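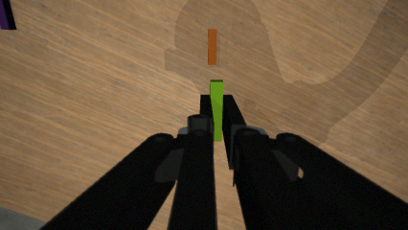 Tan wood, dark grain, a big soft shadow over the top of it.

Search the newsletter Type and press enter

TABLES, AGAIN

Quick one this month, I'm behind on everything and the kitchen is in bits. But the table question keeps coming in so let's get it done. How to bring back a tired wooden table without sanding it to a wafer or spending the price of a new one. Half of what follows I've said before in one form or another. Sorry to the long-standing readers. There are 4,000 of you on the list now and plenty weren't here last spring.

First job, find out what's on it. Drop of water, somewhere that doesn't show, underside of a flap or near a leg. Sits there in a bead: there's a finish and it's still working. Soaks in and goes dark: bare, or as good as. If it beads in the corners and soaks in the middle then you've got a normal family table, and the middle is where everyone puts their elbows.

Then meths on a cotton bud, same hidden spot. If it goes sticky, that's shellac (french polish to most people). Stop there and write to me before you do anything else. Please. I had three letters over the winter from people who'd gone at a grandparent's table with stripper and a scraper on the same afternoon they inherited it.

Nothing happens with the meths? Probably varnish or lacquer, or an old oil that's gone hard. Carry on.

Cleaning. Do it properly and you might not need the rest. Warm water, a little washing up liquid, cloth wrung out until it's barely damp. Go with the grain. Second cloth, clean water. Third cloth, dry. Leave it overnight with nothing on it. You'll be amazed what was just gravy. Spray polish build-up is worse, it goes grey and smeary and comes off on white spirit, windows open, wear gloves.

White rings are in the finish, dark rings are in the wood. Worth remembering as the cures are completely diffrent. White rings often lift with a warm iron over a dry tea towel, no steam, few seconds at a time, keep looking. Or leave a bit of plain petroleum jelly on overnight and wipe it off at breakfast. Dark rings want oxalic acid, sold as wood bleach, and you do the whole top with it, corner to corner. Do just the ring and you'll have a pale ring instead of a dark one. Read the tin. Goggles. 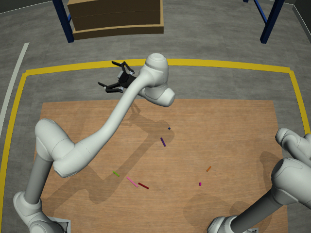

Light brown top with the grain running across; small coloured pieces, two robot arms at the front.

Sanding, if you must. By hand, with the grain, a cork block. Solid wood will forgive you a fair bit. Veneer won't. Look at the edge of the top: if the end grain matches up with the lines on the surface it's likely solid, if there's a thin skin with something else beneath, put the coarse paper back in the drawer. I finish on 400 between coats and go no finer. People write in about going up into the thousands. You're eating off it, not shaving in it.

Dust off, vacuum, then a cloth with white spirit. While it's damp with the spirit you get a preview of the colour under oil, and every scratch you missed will shout at you. Fix them now.

Oil. I've been using Clalis on my own table since the autumn and I like it. Thin, doesn't stink, goes off overnight even in our back room. The Firnberg hard wax is tougher but dearer and it's fussy about thickness, lay it on heavy and it stays tacky for days. Whichever, the method's the same. Small puddle, spread it, wait 10 minutes, wipe off everything that hasn't gone in. Everything. More tables are spoiled by oil left sitting than by no oil at all. 2 coats for most, one more on the middle if it's thirsty.

And the rags!! Oily rags scrunched up in a bin can heat up and catch fire on their own. Spread them flat outside to dry, or put them in a tin of water with a lid. I say this every time and I'll go on saying it.

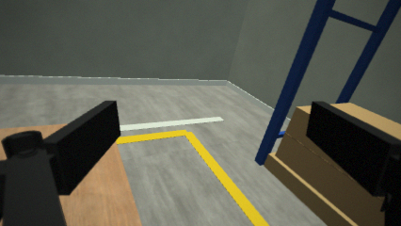
Drying times next, which is where most of the cross emails come from. Touch dry is not cured. You can put a plate down the next day. Hot pan, wet vase, child with felt tips, leave it a couple of weeks if you can bear to. Tablecloth on too early will print its weave into the surface, ask me how I know.

Shahzad Sandhu wrote from Cullach to ask whether tea is any good for darkening new oak patches on an old top. Yes and no. Strong black tea puts tannin in, which oak has plenty of anyway, so on its own you won't see much. It's the iron solution afterwards that does the darkening (wire wool left in vinegar, strained) and it can go nearly black in minutes. Try it on an offcut. Then try it on another offcut. Shahzad, send a photo when its done and I'll put it in.

Upkeep after all that is dull. Damp cloth, dry cloth. Mats under anything hot. Fresh wipe of oil when the water stops beading, for us that's once a year, usually April when I can have the door open.

The Gondal hardware shop still has the cork blocks by the till, last I looked. They've moved the meths to the back, ask at the counter.

Next month chairs, wobbly ones, and why you musn't put a screw in them. Letters to the usual address. Off to find the kettle.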